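Clostmont Opens Pukby Disassembly Cell to Visitors

Robot cell for desktop computer teardown shown to recyclers, refurbishers and technical college staff

PUKBY, January – Clostmont held an open day at its Pukby site this month to show a robot cell built for taking apart used desktop computers. The program ran from 9:30 a.m. to 4 p.m. and was attended by 63 visitors from electronics recycling firms, refurbishing shops and two technical colleges.

The cell was developed with Du Plessis, which supplied the gripper fingers and part fixtures, and runs on the Rudar motion planning software. It is intended for sites that receive mixed lots of office computers and need to recover drives, memory and power supplies in a condition fit for testing and resale. Shredding lines do not recover these parts whole, and manual teardown is limited by the number of trained staff on a shift.

Demonstrations were given in groups of nine at one bench. Each session covered work inside an opened tower case lying on its side, with the gripper reaching in from above toward the drive bay area. An operator stayed at the bench throughout. Visitors were able to follow the planned path on a monitor and to ask for a motion to be repeated at reduced speed.

"Cables are the main difficulty," said Sibusiso Pillay, cell engineering lead at Clostmont. "A drive bracket is in the same position in every unit of a given model. The cable in front of it is not. Most of our work over the past year has gone into deciding when the arm should continue and when it should stop and hand the step back to the operator."

The current task library holds 118 motions, of which 91 have been released for use without step-by-step confirmation. The remainder require the operator to approve each approach before the gripper closes. Motions are stored by case model and can be edited at the bench. Adding a new case model takes one working shift, including fixture changes.

Removed parts are placed in fixture plates made by 3D printing. A plate is specific to a group of parts and can be exchanged by hand. Du Plessis reported that the latest plate design went through 11 revisions, mostly to holder depth and spacing, and that print files will be provided to cell owners so that worn plates can be replaced on site.

The afternoon session dealt with perception. A camera at the wrist gives a close view of the part and the fingers, and a fixed camera covers the work area. Rudar uses both views when choosing an approach. Questions from visitors concerned lighting, reflective sheet metal and the handling of cases with bent panels. Clostmont stated that cases with visible deformation are at present sorted out before they reach the cell.

Clostmont will run a trial at a refurbishing site beginning in spring. The trial plan covers 111 units from three case models. Results on cycle time, operator interventions and part damage will be issued to open day attendees once the trial is closed. No price or delivery date for the cell has been set.

Firms wishing to send sample units for evaluation may contact the Clostmont applications desk in Pukby. Units should be sent with side panels fitted and storage media erased.

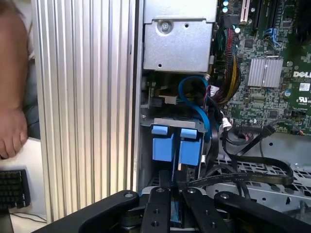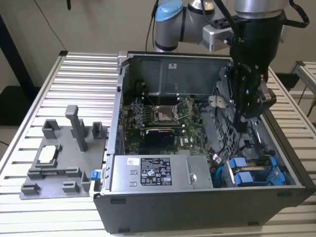
The Clostmont cell at Pukby: gripper and opened desktop computer, from the wrist camera (first picture) and the fixed camera (second picture).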